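3.2 Collecting demonstrations with hand-held grippers

All demonstrations of the cloth tasks were recorded with Pilo, a hand-held gripper with two curved fingers. The operator holds one device in each hand and does the task directly, with no robot in the loop. A camera on each device records a wide view past the fingers. We had first tried to collect the same tasks by remote control of the Lougher arms. Remote control was workable for picking up stiff objects, but operators found it hard to judge how much slack was left in a piece of cloth, and many attempts ended with the fabric pulled off the work surface.

The work surface for this task family is a bed covered with a pale sheet. It stands in the open part of the Fellwood workshop, and we did not screen it off. People walk past, sit at the tables behind it and use the other equipment while recording is under way. We wanted the training views to include this kind of background change, as the policy has no separate step for removing it.

Before each demonstration the cloth is put down by hand in a new position. Other items may be left on the bed with it. Operators are told to work around these items and to leave them where they are unless the task calls for them. Figure 4 gives a view with several items left on the sheet. 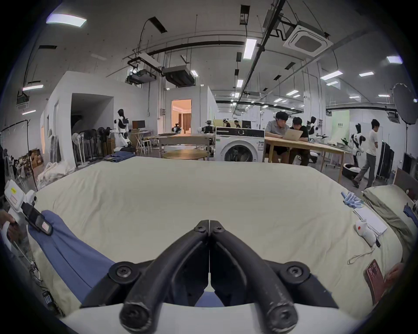

Figure 4. (a) View from one hand-held gripper over the blue cloth. The second gripper is at the far left; clothespins, a folded white cloth and a pillow lie on the right part of the bed.

Each demonstration is divided into an approach, a grasp, a transfer and a release. The labels are added afterward from the recorded finger opening and the device path. The approach ends when the fingers start to close. We do not ask operators to use a fixed approach angle, but we do ask them to keep the fingertips within their own camera's view. Demonstrations in which the tips were hidden by fabric for most of the approach were dropped.

The grasp is the part that varies most between operators. Some take a single layer at the edge of the cloth, while others gather a fold from the middle and pinch it. Both were kept. The two devices do not have to act at the same time, and one is often held clear of the sheet while the other has hold of the fabric. 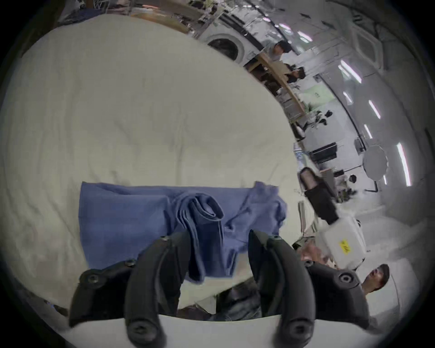 Figure 4. (b) A gathered fold of the blue cloth between the gripper fingers, with the second gripper held in the air to the right.

The final set for this task family holds 1,199 demonstrations, out of 2,000 recorded. Most of the rejected ones were lost to tracking errors, which were more common when a device was turned quickly. The remaining recordings were resampled to a common rate and converted to the Cusell format used in Section 4. Nine demonstrations with unusual grasps were set aside by hand and are used only in the failure analysis. Finger opening is stored as a fraction of the full range, so the same action values can be used on the robot without a separate calibration for each device.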